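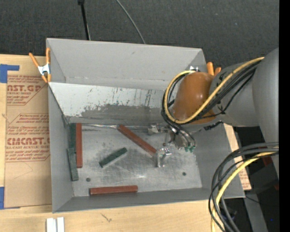
Sorting parts out of a bin: what to hand over and what to keep

Last updated: March

Bin picking is the shop chore closest to being ready for a machine. Rigid blocks with flat sides are the easy case. Bags, cords and dish towels are still hand work, at home as well as in the shop.

Tips for a small bench setup:

Clamp the bin. Spring clamps on the rim are enough for light stock. A bin that shifts 15 mm puts every later pick off by the same amount.

Watch the walls. A block lying flat against the side leaves no room for a finger. Asabe Shehu at Bromico logged 339 picks on a Tuesday; 17 failed, and most of those were parts against a wall or against each other. Shake the bin or spread the parts by hand before starting.

Expect glare. Bare metal floors reflect overhead light and can hide an edge. Move the lamp before changing any settings.

Tie back cables. Leave enough slack for the wrist to turn, but keep loops above the rim.

Time it against yourself. Our bench run took 39 minutes for a job a person finishes in under five. It makes sense overnight. For a drawer of mixed screws, use a magnet and a tray.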